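Skerar team moves to table-clearing task for autumn term

Robotics club news, 17 October 2026

The Skerar student robotics club has started the second stage of its kitchen handling project, in which a single robot arm learns to sort and move the things left on a table after a snack. The first stage, which covered rigid blocks and plastic cups, closed in August with 94 recorded runs. The new stage uses food, paper plates and plastic ware.

The arm is the club's own build, named Preklow. It has a two-finger gripper and a small camera fixed at the wrist. Control code is written by the students, and the motor boards were bought second-hand with money from the Grillura schools engineering fund. No changes have been made to the arm over the summer apart from new finger pads and a shorter camera bracket.

Members work in teams of 4. Each team has one bench session a week and is responsible for its own set of recordings, labels and fault notes. A run counts only if the start position, the list of objects and the result are all written into the log on the same day.

Why the task is harder

Blocks keep their shape and sit flat. A paper plate bends when it is gripped by the rim, and any food on it can slide. White objects on a plain surface also give the vision software little to work with, as the edge of a plate and its shadow can be close in brightness. Clear or smoked plastic is worse again. The depth values behind it are often missing, and the software tends to mark the object as part of the table.

The club has dealt with part of this by labelling outlines by hand. At the last count the set held 1169 labelled images from the wrist camera, taken at different heights and with the main lights both on and off. Images in which an object is only partly in view are kept. The camera moves with the gripper, so during most of an approach it does not see the whole of anything, and a model trained only on complete objects loses track at the point where it is needed.

Soft focus at short range has also been left in. One team tested a sharpening filter in the first week of term and found that it produced false edges along curved rims. The filter has been removed from the main code, though it can still be switched on for tests.

The grip settings are under review. The force limit used for blocks crushed the rim of a paper plate in early trials, and a lower limit let heavier items slip. The present code picks one of 2 limits according to the object label, so a wrong label now leads directly to a wrong grip. A slip check based on motor current is being written and should be ready for bench tests before the end of term.

At the bench

Current sessions use a plain grey work surface. The paper plates have fluted rims, which show up well under overhead light and have proved easier to outline than the flat centres. Crumbs are not wiped up between runs unless they get under the finger pads.
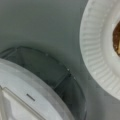

Oyelaran Cup entry

The club has entered the table-clearing class of the Oyelaran Cup, a regional contest for school and college teams. Entrants must clear a set table without help from an operator once the start button has been pressed. Points are lost for dropped food, for bent plates and for any item pushed off the surface. The object list is given to teams on the day, so code that depends on known positions will not score well.

Teams may bring their own arm and camera but must run on the mains supply at the venue. Preklow trips its own current limit when two joints start together, and a staggered start has been added to the control code as a stopgap. A replacement power unit is on order.

Bench sessions continue in the usual room. Members who have not yet done the emergency stop training should complete it before booking time on the arm. Log sheets for last term's runs are still missing from two teams and should be handed in at the next meeting.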